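Subject: Re: [loneo-users] Mesh node keeps dropping in the back of the house

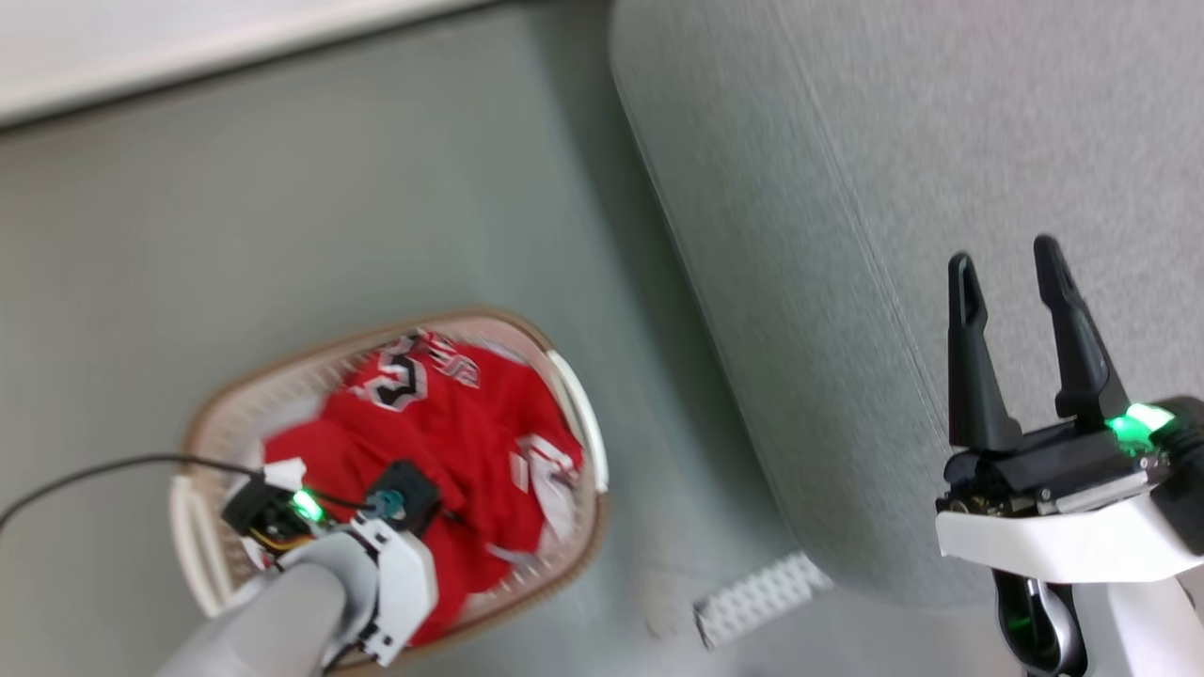 Okay, I finally spent an evening on this and I think I owe the list a proper write-up, so settle in. The original setup was a Loneo main unit by the front door and one satellite at the far end of the hall, talking to each other over wireless backhaul. Fine for the kitchen, hopeless past it. The worst spot by a mile was the laundry room, down on the floor next to the oval basket with the red jersey in it, where my phone would sit at one bar and then give up completely. I took readings there and at the hall door with the Vudetti app, same phone, same time of evening.

Earlier in the thread a list member wrote:

> Have you tried pinning the backhaul to one channel? Mine used to
> hop all over the place on the automatic setting and every hop
> knocked the satellite off for a minute or so. Also, what firmware
> are you on? The February one changed how the nodes pick a parent
> and I had to reboot everything twice before it settled.

Yes to the channel, and thank you, that was a big part of it! The log on the main unit had 2,513 reconnect entries in it, which I had never looked at because the log page is buried under Advanced and then Support (why?). I pinned the backhaul, cleared the log, and by the next morning there were 6. Still not zero, but I can live with 6.

I was also behind on firmware. The February update went on without any fuss for me, one reboot and done, so maybe you got unlucky.

The other half was cable. I had a leftover run of Fontana flat Ethernet in the garage and tucked it under the baseboard as far as the laundry room door, then moved the satellite there and plugged it in. Speed in the bad spot is now 400 down on the phone, and the laptop gets 784 if I wire it straight into the satellite – I was thrilled with that, our plan isn't much faster anyway.

Two things I still can't figure out. The satellite light stays amber even though the app says the wired link is good. And my old Janduvberg printer refuses to join unless I turn off band steering, print something, and turn it back on. It only speaks 2.4 GHz, so I've been thinking about giving it the guest network all to itself, but then I can't print from the laptop unless I switch over.

Has anyone here got a printer that old working with steering left on? If there's a per-device setting I haven't found it, and I've been through every menu I could open.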